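4.2 Open-day sessions

The lab protocol in Section 3 was run by people who had done it many times. We wanted the opposite. In April the Ditwood building held its yearly open day and we took one room on the ground floor for a shared-carrying demonstration — same robot, same controller, same gains, visitors on the other end. The room has a parquet floor and gets a lot of daylight, both of which differ from the lab. No retuning was done for either.

Setup was short. Triin Dzene ran the robot and held the stop button. Parveen Rana met visitors at the door, gave the safety talk and logged the trials. A trial went as follows. Visitor takes the far edge of the table, robot takes the near edge, visitor says "ready", both lift, carry to a taped line, set down. We told people to move as they would with a friend. Nothing more. In the lab we had also told them to keep a steady pace, and we now think that one sentence did a lot of the work in our earlier numbers.

Each hand closes on its own contact threshold, and the lift is not allowed to start until both hands report contact. The table is light, with a thin green top, so small forces from the visitor show up fast at the robot's wrists (Figure 6). 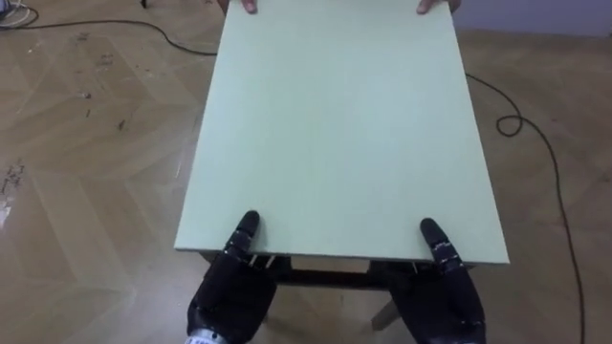 Figure 6. Table handling with two people's hands at the far edge replaced by one partner's: the partner holds the far side of the top, the robot the near side.

Over the day we logged 102 trials with 34 visitors. Not every visitor did the same number; families tended to stay, people in a hurry did one and left. Trials where the visitor let go early to talk to somebody were kept in. We see these as part of the setting.

Of the 102 trials, 20 ended in a stop. Most of these were called by the operator and not by the controller, and most came at the set-down. Visitors lower their end first, the top tips, and the wrist estimate reads the tilt as a pull toward the visitor. The robot then steps forward when it should be going down. The Hauser filter, which we use to smooth the wrist signal, makes this worse as it adds 700 ms of lag at the settings from Section 3. We had picked that value for slow carries on a smooth path and it was never an issue with trained partners.

Lifting was less of a problem than expected. Visitors waited for the robot, somtimes for too long, and a few asked whether it was on. Parveen began telling people "it will go when you go" after the first hour. We did not plan that change and it should be kept in mind when reading the later trials. The trials before and after it are marked in the log but we do not split them in the results.

Grip placement varied too. Some visitors used both hands at the corners, others one hand near a corner and the other hand free. With one hand the top twists a little around the long axis and the two robot hands then carry unequal load. The controller has no term for this. It treats the pair of hands as a single point halfway between them, fine for a centered partner, poor for the rest.

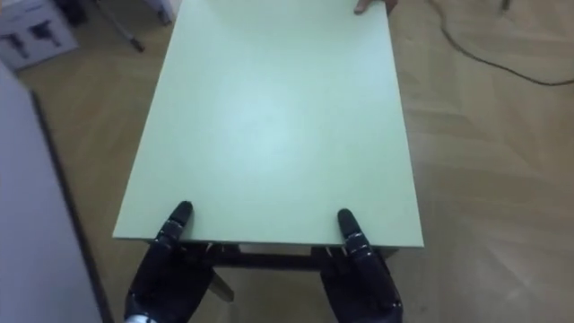 Comments were collected on paper at the door. No scale, one open line. The word that came up most was "polite". Several visitors wrote that they could not tell which way the robot wanted to go, and a visitor from Zolberg wrote that it felt like carrying with someone who is waiting to be told off. We take this as a fair account of a controller that only follows. A leading mode exists (Section 5) but was turned off for the open day on safety grounds.

Two limits. The visitors chose to come in, so they are likley more at ease with machines than most. And the stop button was in plain view the whole time, wich may have made people bolder or more careful, we can't say. A repeat with the shorter lag is planned at the Nudent site, with the same table and the safety talk read from a card.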